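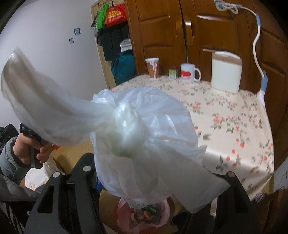 The bag over the wastebasket, first winter.

The Second Pair

The first pair of jaws was cut from sheet that was too thin. They closed on a potato and the tips slid past each other like a bad pair of scissors. I threw out the potato, which had been on the floor twice by then, and started a new drawing.

I was living in Flodunbridge that winter, in one room over a closed shoe store. The heat came on at six in the morning and went off at eight, and after that I wore my coat. I had a table, a wardrobe that had come with the room and could not be moved out of it, and a chair. I worked on the table until the glue got on it, and then I put a cloth over it and worked on the floor.

The job was for a firm named Kunik. They sorted household trash in a long shed by the river, and they wanted an arm at the end of the belt that could pick out tied bags and set them to one side without tearing them. I had worked for them for two years, on the belt, with gloves. I had told the shift manager that I could build the hand for it at home. He said the firm was already talking to Trokent, who made that kind of thing, and that Trokent had asked for more money than the shed was worth. He said that if I brought him something by August he would look at it.

He did not say he would pay for it. I noticed that on the walk home.

The second pair I cut from thicker sheet. I cut a long slot in each one so the arm could be moved up or down on its screw and tightened again. It took four evenings. The slots were not quite the same length, and I filed the short one until they were. I painted them black, because there was black paint on the windowsill left by whoever had the room before me. The screws I left bare.

I did not have an arm to put them on. I had a handle. I held the handle and squeezed, and the jaws came together, and that was the machine. The arm would come later. A hand that cannot hold a bag will not do it any better on the end of an arm.

I started with things that did not matter. A sponge. A rolled sock. A box of tea, which I crushed. I wrote down each try in a school notebook, the thing and the result, and I drew a line when I stopped for the night. By the end of the first month I had 201 tries, and the notebook smelled of tea.

Then I started on bags. A full bag is harder than it looks. It has no sides. If you take it by the middle it goes out at the ends, and if you take it by the knot it swings. At the shed we took them by the neck with two fingers and threw, and it was over before you thought about it. I had done it more times than I could have written down and I could not have told you where my fingers went. I had to go to work and watch them.

They went just under the knot. The thumb came in late. I practiced it slowly on my break with my own lunch bag and somebody at the next bench asked me if I was all right.

At home I set the wastebasket near the table and I put bags into it and took them out again. White ones, mostly, from the grocery. I tied them with a twist in the neck. Whatever was in the kitchen went into them. I learned to bring the jaws down open, wait, and close them slower than I wanted to. If I hurried, the film caught on a screw head. I went through 39 bags before I turned the screws so the heads sat lower, and I should have done that at the beginning.

My sister called in the evenings. She lived in Samonte, where it was warm, and she had a yard.

"What are you doing?" she said.

"Picking up the trash."

"Is it done?"

"I keep putting it back."

She did not say anything for a while. I could hear her dog.

"You do that all day," she said. "Then you go home and do it."

I said it was different at home. She asked how, and I told her about the thumb. I talked for a long time. I told her that the left jaw ought to arrive a little before the right one, and that there ought to be something soft at the tip, a strip of bicycle tube or the finger of a glove. She listened to all of it. Then she asked what would happen to the people on the belt when the arm was put in.

There were 66 of us on the two shifts. I had thought about it, though mostly in the mornings. The manager had said that people would be moved to other work. There was no other work in the shed that I knew of. There was the belt, and there was the office, and the office had four chairs.

"They would buy one from Trokent anyway," I said.

"You said they couldn't afford it."

"Yes," I said.

After that I did not work on it for around a week. I ate at the table like a person. I washed the mug. The jaws hung on a nail by the door under the coats, and when I took my coat down they knocked against the wall.

Then the trash was full one night and I got up to take it out. I had my coat on already. I took the handle off the nail. I tied the bag, brought the jaws down open on either side of the knot, and waited, and closed them. The bag came up. I lifted it clear of the basket and turned it toward the door, and it swung, and I let it swing and did not squeeze harder. I carried it down the stairs like that, fourteen steps and the landing, and across the yard to the bins, and opened the jaws over the open lid.

It was cold in the yard. There was a light on over the back door of the bakery. I stood there with the thing in my hand and opened it and closed it a few times.

Upstairs I put a new liner in the basket and got out the notebook. I wrote the date and the word bag. In the column for the result I wrote, held, stairs. Then I took the drawing for the arm out from behind the wardrobe, where I had put it so I would not have to look at it, and unrolled it on the tablecloth, and set the mug on one corner to keep it flat.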